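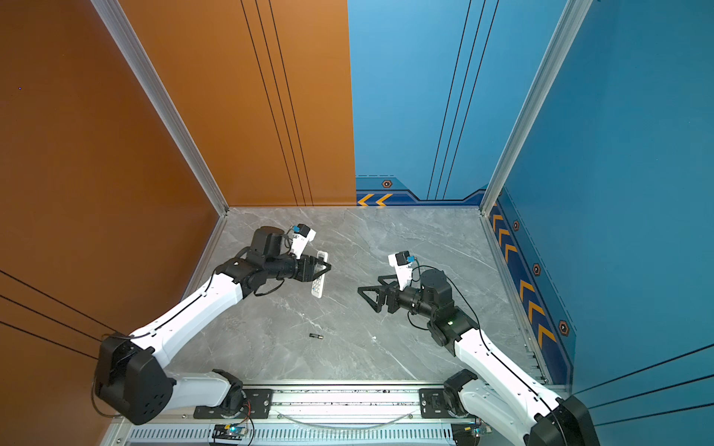

A **remote control** (also *remote* or, in parts of the United States, *clicker*) is a handheld device used to operate a television, air conditioner, fan or similar appliance from a distance. Most household models are powered by replaceable dry cells and send commands as pulses of infrared light.

## Construction

The case is usually molded plastic in two halves, joined by clips or small screws. A rubber keypad sits between the upper half and the circuit board. Each key carries a conductive pad on its underside, which closes a contact on the board when pressed. The emitter is placed at the front end.

## Battery compartment

The compartment is normally on the back, behind a sliding or hinged cover. Most remotes take 2 cells of size AA or AAA, laid side by side in opposite directions and wired in series. The flat negative end of each cell rests against a coil spring – the positive end meets a flat or slightly raised plate. Polarity marks are molded into the floor of the compartment.

A cell is inserted negative end first, pressed against the spring and then lowered into place. Removal is done in the reverse order, by pushing the cell toward the spring and lifting the positive end. Old and new cells should not be mixed.

## Faults

Short range and missed key presses are common signs of weak cells. Leaked alkaline cells leave a white crust on the contacts, which can be cleaned with a swab and a little vinegar, then dried. Worn keypads are harder to repair. In a repair manual printed in Prirkville, Iason Papadakis lists bent springs, lost covers and dirty contacts ahead of any failure of the circuit board.

## See also

- Dry cell
- Battery holder
- Infrared emitter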